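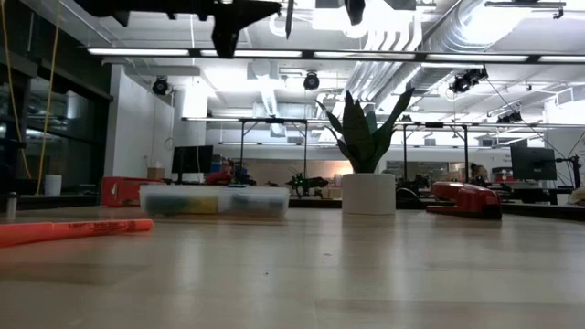 Can you use a Bluetooth FM transmitter for calls if the car already has an aux input?

Most of them will do it, but the caller's voice still goes out over the FM side unless the unit has its own line-out jack. If yours has the jack, run a cable from it to the aux input and switch the FM part off.

Liria hands-free kit – echo on the other end

Forum: In-Car Audio and Phone
15 replies hidden, showing selected

zkos_wagon
I put a Liria visor kit in my wagon in August and the people I call say they hear themselves talking. I hear them fine. Music is fine. The phone works normally when the kit is off. I have the kit clipped on the driver's visor with the speaker facing down, and I also have it sending to the radio over FM because the built-in speaker is weak on the highway. Is this a bad unit or is it how I have it set up?

RLubis
It's the setup. You have two speakers playing the same voice, the one on the visor and the ones in the doors. The echo canceling in those kits is made for the small speaker in the unit. Once the sound comes out of the doors it arrives at the mic late and the kit doesn't know what to do with it.

Turn off FM for calls and see if it stops.

zkos_wagon
There's no setting for calls only. FM is on or off.

RLubis
Then turn it off for the test. You can decide what to do after.

hiwot_g
I have the same kit and I run it over FM every day with no echo. Turn the car stereo down and turn the kit up. Mine is set with the kit volume near the top and the radio at 13. When I had it the other way around my sister complained every time she called.

RLubis
That works in your car. In a wagon there's a lot more hard glass behind the driver. I wouldn't count on it.

hiwot_g
I drive a wagon.

LatriceQ
Before anyone buys anything, check which firmware is on it. Hold the call button and the minus button until the light blinks and it reads out a number. Mine was sold with an old version and the seller never mentioned it. After the update people stopped asking me if I was in a bathroom.

zkos_wagon
It said two point something. I couldn't make out the rest. The voice is very quiet.

LatriceQ
Do it parked with the fan off. You want the last part of the number too.

Potus
Kits like this are a waste of money. I had two. Both went in a drawer. Buy a head unit with Bluetooth built in and a wired mic and be done with it. I put in a Ramdale 388 and mounted the mic on the steering column and I haven't had one complaint.

hiwot_g
He asked about echo on a kit he already owns. A head unit plus a dash kit plus the harness is a lot more than he paid.

zkos_wagon
She. And yes, I'm not pulling the dash apart for this.

Potus
Sorry. It comes apart easier than you think on most wagons from before the touch screens. Four screws and the trim clips. But suit yourself.

S. Abernathy
I installed car phones for a living for a long time, back when they had a handset on a cord. The rules haven't changed much. Mic close to the mouth, speaker away from the mic, and don't point one at the other.

On the visor, the speaker faces your lap and the mic faces your chin, so that part is fine. The trouble is the door speakers and, in a wagon, the rear ones. Fade the stereo all the way to the front and then balance it to the passenger side. That takes away the rear speakers and the one nearest you. You lose nothing, a phone call is one channel anyway. Try that before you give up on FM.

RLubis
Fading to the front puts the sound closer to the mic. I'd go the other way and fade to the rear.

S. Abernathy
Closer, but it gets there sooner, and the kit can handle a short delay better than a long one. The rear speakers bounce off the tailgate glass first. I've tried both many times. She can too, it takes a minute.

RLubis
Fair enough. I've only done it in sedans.

zkos_wagon
OK, I tried things over the last few evenings, with my brother on the other end. He was at his kitchen table with a notepad.

FM off: no echo at all. I could hear him around town but not on the highway with the window cracked.

FM on, fade to rear: echo, maybe a bit worse than before.

FM on, fade to front and balance to the passenger side: he said there was a little at the beginning of the call and then it went away.

Same thing with the radio turned down and the kit turned up like hiwot_g said: he couldn't hear any.

So I'm leaving it there. It's annoying to change the balance back for music, but I mostly listen to talk radio.

hiwot_g
Good. The bit at the start of the call is normal, it takes the kit a few seconds to adjust. Mine does it.

LatriceQ
Did you get the firmware number?

zkos_wagon
Not yet. It's on the list.

polak_77
Reading this with interest, I have a different kit but the same trouble. It's in a delivery van with no headliner in the back, bare metal all the way to the doors. Would the fade trick do anything for me? The van only has two speakers, both in the front.

S. Abernathy
With two speakers there's nothing to fade. Use the balance and send it to the passenger door. Then hang something soft behind the seats. A moving blanket will do. Bare metal is about the worst thing you can talk in.

polak_77
I have blankets. Will try it.

Potus
Or a head unit with a wired mic.

RLubis
For the van I'd agree with him. If you're on the phone all day for work it pays for itself. For the wagon, no.

S. Abernathy
Wired mic, yes. You can also get kits with a plug-in mic on a cord, and then you can keep the radio you have. Put the mic on the A-pillar up near the top, and keep it out of the way of the vents. Air blowing across it sounds like rain to the other person.

polak_77
Which kits have the plug-in mic? The Polák shop near me has a shelf of them but the boxes don't say much.

S. Abernathy
Look for a small round jack marked MIC on the side. If they'll open the box for you, check that the mic is in it. Some sell it separately.

LatriceQ
And ask if it can be updated from a phone. Some of them need a Windows computer and a cable, and it's a pain.

zkos_wagon
Got the number now, 2.0.6. Is that the old one?

LatriceQ
One behind the version I have. The new one is on their support page under downloads. Write down your paired phones first, it clears them all.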